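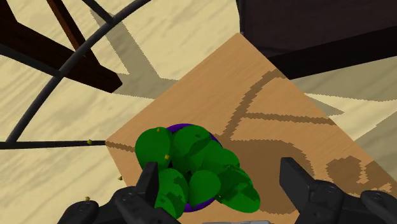
Setting up the simulated cell is where most of you lost time last year, so let's do it in order. Load the Kusance scene, home the arm, and check the gripper before you touch anything else. I always start from the wrist view — you get both fingers and the target together. With the bowl of grapes between the fingertips, look at the gap on each side. The left finger already overlaps the fruit from this angle and the right one has a wide strip of board next to it, so I'd nudge the tool offset and look again. Don't close on it yet!

Posted in: Course Notes > Robot Cells > Setup and Care

Next, the base. Vimala Pai wrote our Dvorak checklist (28 lines, sorry, please read them all) and the base frame comes first. If it's off by even 2 mm, everything further up the arm is off too, and you'll blame the gripper for it. Then switch to the room view and bring the hand down slowly over something tall and thin. 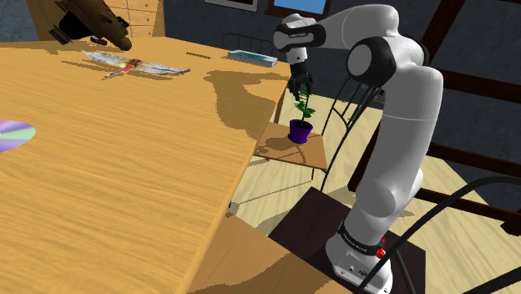

Fig. 2. Room view: fingers down at the top leaves of the potted plant, cables hanging from the arm near the elbow.

Save your offsets under your own name, please — Vignesh Sastry spent a whole evening in December digging his out of the Gurkness folder. Bring the saved file to the next lab and we'll run the close test on it.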